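Call for participants: reviewers for the bin picking good practice guide

Reply by 3rd November

Most of the good practice guides I have read on robot picking were written by people who sell robots, and they read like it. They tell you to carry out a risk assessment, to train your staff and to keep the area tidy. They don't tell you how many goes the arm had before the one in the video.

Siltberg has agreed to pay for a guide that does a bit better. I have my doubts that a guide can fix much, and I said so when I was asked to run this. They still want it done, so we are looking for 6 people to pull the draft to pieces before it goes out.

What we are after

You should have spent time next to a working picking cell, as an operator, fitter, safety rep, programmer or the person who gets called when it stops. A degree doesn't matter to us. Neither does membership of anything. If you have sat on a standards group before, fine, but please say what changed on the floor as a result. "We published it" will not count as an answer.

We would like at least two people who have never written a rule in their lives and have had to work under plenty.

People who sell arms, grippers or cameras can apply. They will be asked to state it, and it will be printed beside their name.

What you will do

You will read the draft, all of it, and mark every line that you could follow to the letter and still end up with a bad or unsafe cell. There are two meetings in person at Mitthorpe, both in September next year, and the rest is done by email. You will also spend time at the test cell watching the draft rules being tried on mixed household items, and you will be expected to argue with whoever is running it.

The questions we keep getting stuck on are plain ones. Who picks the objects, and may they be swapped once the results look poor? Does a pick count if the item is dropped on the way out? How should cables on the wrist be tied back, and who checks them after a change of tool? The draft currently asks for 1000 logged picks before any success rate is quoted. Syafiqah Ngui, who wrote that section, thinks this is fair. I think people will log the easy ones.
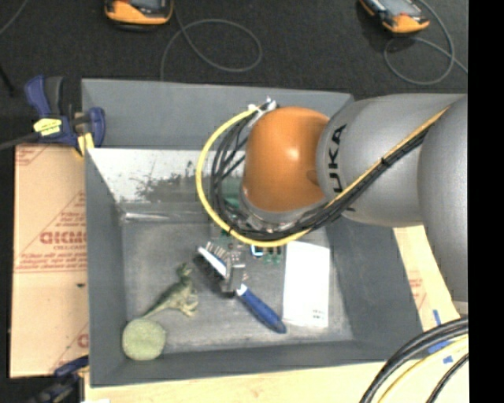

Then there is the matter of what gets written down when a person has to step in. Every site I have visited does it differently, and a few don't do it at all. The draft has a form for it. I would like somebody who has filled in such forms at the end of a long shift to tell us whether this one would be filled in properly or just signed.

Pay and terms

There is a flat fee, paid in two parts, plus travel and a room if you need one. The fee is the same for everybody. If you disagree with the final text, your objection goes in the back of the guide under your own name, uncut. Liew, who are printing it, have accepted this in writing. Nothing you say will be passed to your employer.

We can't promise that anyone will follow the guide. Grivmont have said they will "consider" it for their own sites, and I'd read that the way you would read it from any firm.

How to apply

Send one page to Chaiwat Prasertsri at the Siltberg office. Leave out the CV. Tell us about a rule you were made to follow around a robot that did no good, and one you would have liked to have. Applications that use the words "best in class" will be read last.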